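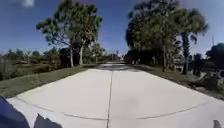

The town of Gellolstead has spent most of a year trying to name a path. The path itself gave less trouble. It was poured in February, a wide run of pale concrete that heads straight for the tree line, with a joint down the middle and a sky over it that does most of the decorating. People began walking on it the morning the barriers came off, and they have gone on walking on it without knowing what to call it, which has so far caused no injuries.

The naming contest closed this week with 3348 entries, a figure the town clerk's office read out twice at Thursday-length speed to a half-full meeting room. Gellolstead has fewer residents than that. The office says each person was allowed one suggestion per visit to the web page, and that the page had no way of knowing when a visit ended.

The rules, published Oct 30, 2020, asked for names that were "short, welcoming and connected to the area." A good share of the entries met one of those tests. Most of the rest were the names of dogs. One household appears to have submitted the same dog 21 times, in different spellings, and the clerk's office has ruled that these will be treated as a single dog.

The finalists are Thorlacius Way, Galtis Walk and The Long Bit. Each has its supporters, and each has a problem.

Thorlacius Way honors the family farm whose land the path crosses. It is the choice of the local history society, which turned up at the meeting with a map, a second map and a printed guide to pronunciation. The guide runs to two sides. Opponents note that the name would have to fit on a sign the size of a cafeteria tray, and that a person giving directions over the phone would need to spell it, then spell it again.

Galtis Walk is named for the garden supply company on the county road, which has offered to pay for the signs, the benches and a drinking fountain if it wins. The company says it has no wish to influence the outcome. Its entry arrived with a drawing of the fountain.

That leaves The Long Bit, which is what people have been calling the path since it opened. It was entered by a fourth-grade class whose covering letter pointed out, correctly, that the path is long. The parks department has described the name as "informal." Asked at the meeting whether informal was against the rules, a department spokesperson said the rules were being reviewed.

A late bid by the Vinico pizza restaurant to have the path called The Crust was ruled out for missing the deadline by 18 minutes. The restaurant has asked for the decision in writing, and says it plans to frame it.

Residents will choose among the three by paper ballot at the library — the web page has been retired with the thanks of everyone concerned. The ballot box will be out for 20 days, and voters must show proof of address. There is a space on the form for comments. The library has asked that it be used for comments about the name, as last year's vote on the bandstand roof brought in a number of remarks about the return of overdue books, several of them personal.

In the meantime the path still needs something to go by on official papers. The public works office has been filing it as Paved Surface B. Paved Surface A is the parking lot behind the fire station, which has no name either, and the council voted to take no questions about it until the spring.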